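Review: Baluyot frozen lasagna, family size
Posted in October by Saron Kumsa 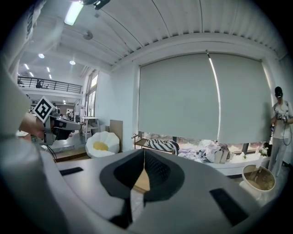
Cooking
The carton calls for 82 minutes covered, then nine uncovered. In my oven the center was still cool at that point and needed another 25. The microwave directions are for a half portion only.

Taste and texture
The sauce is thin and slightly sweet, with more oregano than the Wamell version. Noodles hold their shape except at the corners, where they dry out - foil pressed down tight helps. The ricotta layer is even but underseasoned. Meat is finely ground and sparse.

Leftovers
Slices reheat well on the second day. The cheese turns grainy after that.

Verdict
Acceptable on sale. At full price I would buy the Gonia, which has a thicker sauce and a shorter bake. Rating: 3 out of 5.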